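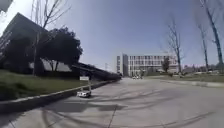
Olent项目中期进展报告
提交单位:Kao车辆测试公司 Cesthorpe场区
报告对象:Lovness产业转型资助计划
编制人:Issa Saliba
2020年6月

一、报告范围

本报告覆盖Olent项目第二阶段,即自动驾驶执行系统在Cesthorpe场区弧形沥青路面上的部署、试运行及岗位调整情况。第一阶段的采购、场地勘测和控制器选型已在前次报告中说明,不再重复。财务明细另附,正文只在涉及进度偏差时提及费用。

第二阶段的目标写在资助协议附表中,分为两部分。技术部分要求定圆稳态转向、连续变道和低速蛇行三类工况由执行系统独立完成,驾驶员不在车内。人员部分要求原测试驾驶岗位不裁减,并在阶段结束前完成转岗培训和新班次的试行。

二、工作内容与原有做法

场区承担的主要业务是轮胎和底盘部件的重复性工况测试。定圆测试在项目启动前全部由驾驶员完成:驾驶员按规定半径绕行,车速逐级提高,直至前轮或后轮出现明显侧滑,随后降速、出圈、记录、换胎。弧形路面上的胎痕大部分由这类测试造成,多条轨迹互相重叠,反映的是同一工况在相近位置的反复执行。

人工执行有两个长期问题。其一是重复精度。同一驾驶员上午与下午的轨迹偏差可以接受,不同驾驶员之间的偏差则经常迫使数据组剔除整组结果。其二是身体负荷。定圆工况下驾驶员持续承受侧向加速度,颈部和肩部不适在历年健康问卷中均排在首位,部分人员伴有眩晕,需要在两组之间停车休息。休息时间未列入排班,实际由换胎工位的等待时间吸收,因此换胎组与驾驶组之间一直存在工作量分摊的争议。

三、部署情况

执行系统由方向盘驱动单元、踏板驱动单元、车载定位单元和路侧控制台四部分构成。前两者安装在被测车辆的驾驶位,不改动原车转向柱。安装由一名技师和一名驾驶员配合完成。驾驶员参与安装是本阶段中途增加的要求:最初几次由技师单独安装,踏板行程的标定结果偏硬,制动介入过早;改由驾驶员坐姿比对后,标定一次通过的比例明显提高。

定圆工况采用50米半径,圆心位置由定位单元设定,地面不再摆放锥桶。锥桶取消后,原由场务人员承担的摆放和复位工作随之取消,但路面巡检的要求提高了。执行系统不识别碎石、枝叶和脱落的胎面胶粒,这些在过去由驾驶员目视避让。现行规定是每组测试前由场务步行检查一次,重点检查路缘一侧和路面接缝处。路面中部的一条深色纵向接缝已列入观察项,目前未发现对定位或侧滑数据的影响。

场区一侧路缘外为草坡,坡上有树木和建筑。上午树影落在路面上,路面温度不均,人工测试时对此没有单独记录。执行系统的轨迹足够稳定之后,数据组发现同一圈内的侧向力出现周期性波动,经比对,与阴影覆盖区段一致。现已在测试记录中增加阴影栏,由控制台人员在每组开始时填写。该栏目填写方式尚不统一,有人写覆盖区段,有人只写“有”或“无”,下一版表格将改为分区勾选。

四、运行数据

本阶段累计完成有效测试877组,均由执行系统操作。有效的判定标准沿用原标准,未因自动化而放宽。

提前终止的测试单独登记。终止原因分为定位信号丢失、踏板单元过热保护、控制台人员主动中止、外部车辆进入四类。其中主动中止所占比例最高。复核录像和车辆数据后,多数中止被判定为可以不中止。但项目组没有把这一结果作为考核依据,也不建议今后这样做。控制台人员在车外,缺少驾驶位上的振动和声音信息,判断门槛偏保守属于预期情况。强行压低中止次数会使真正需要中止的情形被推迟处理。

定位信号丢失集中在靠近深色建筑和高大树木的一侧,表现为短时精度下降,系统按预设减速停车。供应方提出在坡顶加设一台基准站,报价已收到,拟在下一阶段实施。在此之前,该侧车速上限下调,由此造成的数据缺口通过将圆心向路面另一侧平移弥补。

外部车辆进入属于管理问题。弧形路面的远端与场区内部道路相接,访客和供货车辆偶有驶入,路缘旁也有车辆停放的情况。人工测试时驾驶员能自行减速避让,现场对此容忍度较高。执行系统运行期间不具备这一条件,因此测试时段内全段封闭,路缘边不得停车。规定发布后内部意见较多,主要来自习惯在此处短时停车的办公室人员。目前执行情况良好,个别时段仍需场务到现场劝离。

五、岗位变化

受本项目直接影响的人员共11人,包括测试驾驶员、换胎技师和场务。本阶段没有裁减,也没有人因项目离职。

驾驶员的工作时间分布变化最大。过去大部分工时在车内,现在大部分在路侧控制台和安装工位,仅在极限工况复核、主观评价和新车型首次标定时驾驶。转岗培训包括控制台操作、日志判读和紧急停车程序,培训完成率为100%。完成率只说明全部人员通过了考核。部分驾驶员在日志判读上仍依赖数据组协助,尤其是区分轮胎侧滑与执行单元响应滞后这两种曲线。数据组已编写对照图册,放在控制台旁使用。

个别访谈由编制人进行,内容经受访者同意后汇总。受访驾驶员普遍认可身体负荷下降,颈肩不适的报告减少,组间停车休息不再需要。同时有三点反映较为集中。

第一,注意力负担的形式改变。控制台工作要求长时间盯视重复轨迹,需要介入的情况很少,但一旦出现,反应时间很短。多名驾驶员表示,在控制台值守半个班次后的疲劳感与驾驶不同,较难察觉。现行做法是控制台双人轮换,每完成一批测试换岗一次。轮换间隔目前由两人自行商定,记录显示各班差异较大。

第二,技能保持。极限工况的手感依赖经常练习。驾驶时间减少后,资深驾驶员担心主观评价的可靠性下降,而主观评价仍是客户报告的必要部分。项目组已将每周固定的一段路面时间留给人工驾驶,不安排自动测试。该安排会降低场地利用率,客户经理曾提出异议,经讨论予以保留。

第三,津贴。原岗位含车内作业津贴,转至控制台后按规定不再计发。本阶段采取过渡办法,按原标准照发至9月。此后如何处理尚无结论。人事部门倾向于设立控制台值守津贴,金额低于原标准;驾驶员代表要求持平。该事项超出项目组权限,但与协议中“收入不因自动化下降”的条款直接相关,请资助方知悉。

换胎技师的工作量上升。执行系统在组间不需要休息,车辆回到工位的间隔缩短,换胎节奏由车辆决定。试运行初期出现过技师连续作业、错过用餐时间的情况。现已在测试计划中写入固定停顿,由换胎组长在控制台上解锁下一组,车辆不能自行进入下一循环。这项改动在技术上很小,对现场关系的作用较大,两组之间关于等待时间的争议基本停止。

场务人员由摆放锥桶转为巡检和封闭管理。巡检的步行量较大,夏季路面温度高,已补发遮阳用品并调整巡检顺序,先查受阳光直射的区段。

六、进度偏差与原因

三类工况中,定圆和低速蛇行已达到验收条件。连续变道未完成。原因是变道工况所需直线段不足,车辆须在弧形路面上完成加速,进入变道前姿态不稳定,重复精度达不到协议要求。人工驾驶员可以凭经验修正,执行系统的现有路径算法不能。供应方提供的修正版本已在仿真中通过,路面验证刚开始,暂无可报告的结果。

费用方面,基准站和路径算法修正未列入原预算,拟从备用金中列支。锥桶及配套运输的支出停止,节余很小,不足以抵消。

七、下阶段安排

下阶段首先完成连续变道的路面验证。如果修正版本仍达不到要求,将申请把该工况改为驾驶员在车内监督、系统执行,并相应修改验收条款。申请材料由编制人准备,届时附驾驶组书面意见。

基准站安装与封闭道口的栏杆改造一并施工,以减少停测时间。施工期间驾驶员集中进行日志判读复训,换胎技师参加安装工位的交叉培训。交叉培训自愿参加,已有技师报名。

控制台轮换间隔将改为统一规定。现有记录不足以确定合理数值,拟先按较短间隔执行,收集反应时间和自评疲劳数据后再调整。数据只用于排班,不进入个人考核,这一点已与驾驶员代表书面确认。

八、需资助方答复的事项

备用金列支基准站及算法修正费用是否需要单独报批。

津贴过渡办法到期后,如人事部门与驾驶员代表仍未达成一致,过渡期能否延长,延长期间的费用可否计入项目支出。

每周保留的人工驾驶时段是否计入场地利用率指标的分母。项目组建议不计入,并已按两种口径分别计算,见财务附表之后的运行附表。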